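Research > Family Nutrition > Working Papers > Section 4

4. What the lunchbox diaries told us

I'll admit I went into this part of the study expecting sugar to be the big story. Evelien Hendriks and I had a bet on it, and I lost. Fiber was where things got messy. We had 2,992 diary entries from families in Gilville and Clalside, and the parents were great at writing down yogurt, juice and fruit, but when it came to bread most of them just wrote "bread." White? Whole wheat? The seeded kind? No idea – and that one word can change a child's fiber total for the day by a lot.

So we went back and called people. Chih-ming Wu did most of the phoning (he has far more patience than I do) and reached around 400 households. We asked each parent to get the bag out of the kitchen and read us the label. Seven of them baked their own, so for those we worked from the recipe they gave us.

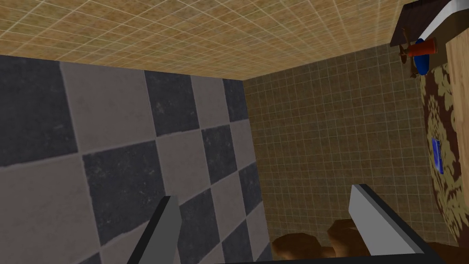

Figure 4. Brown, loaf-like item between two gray gripper fingers, tiled room (computer rendering).

Once the labels were in, I reran the totals using the portion sizes from Section 3. Preschoolers moved the most. Kids under two hardly moved, and I think that's down to how little bread they were eating in the first place, though Unnur Juhl reads it differently and makes her case in Section 5.

One thing I'd change next time is the diary form. Wouter Bakker wants tick boxes for bread type and I'm with him on that. I'd also add a line for crusts left on the plate, which we never asked about and which parents kept bringing up on the phone anyway.

Shares: 7 | Comments: 4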